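Teaching by Hand: Spelling With Two Arms
Speaker notes, Okgate meetup, 2019-07-20 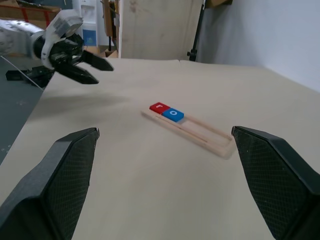
Slide 1. View from the right wrist: the tray with "r" and "o", left gripper open.

Say hello, thank the Premano folks for the room, and let people settle in a bit before starting.

So, our little job is spelling. The robot has to set letter blocks side by side in a wooden tray, and we show it how by driving both arms ourselves from across the room, one control in each hand. Ask who has ever tried to thread a needle wearing oven mitts — that's pretty much my first afternoon with it!

Point out the red block and the blue one. The slot is narrow and has raised rails, so if you come in a little crooked the block rides up on the side. With your own fingers you'd feel that right away. Over remote control you have to see it, and from this wrist the big black fingers take up a good deal of your view. (Pause here, people like to look.)

Numbers, quickly. We recorded 200 runs at first, all by one driver, and the robot picked up that driver's habits, including a funny wiggle before letting go. Then we brought in more drivers and went up to 900. Keep each sitting to 20 minutes, please, your wrists will thank you.

Mention Unine if someone asks about the controls. Leave time for the Lombardi demo, and bring the spare cable up front before questions.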